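The Bracelet Drawer, Sorted at Last

Every May, when the windows finally go up and the winter sweaters go down to the basement, I turn my attention to the jewelry. I don't own anything grand. Most of what I have came from the Saturday market in Bredton, or from the little bead shop on the square in Leone, where you could (and I often did) lose an entire afternoon and come home with a paper bag that rattled.

The trouble with bracelets is that they travel in packs. Stretchy ones grab at thin ones, clasps catch on everything, and before you know it you're late for dinner and wearing none of them. So I take the whole tangle to the bedroom, spread it out on the bed where nothing can roll under the dresser, and go through it one piece at a time.

A shallow white tray is all the equipment you need. I like the lid of a shirt box, though Bunonley sells a nice lined one if you want something for the dresser top. Bangles go on one side and beads on the other, with plenty of bare space in between. Hold each beaded strand up before it goes in and let it hang, and look for cord showing between the beads. Glossy black ones are my weakness, and I've had one string of them since 2000, restrung twice.
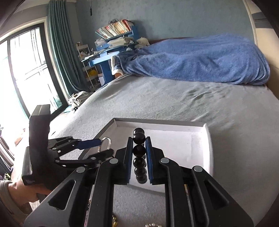
Zukby, a reader in Bunonley, wrote to say that stretch bracelets should never be stored hanging, as the elastic gives out in a year or two, and that laying them flat has saved every one she owns.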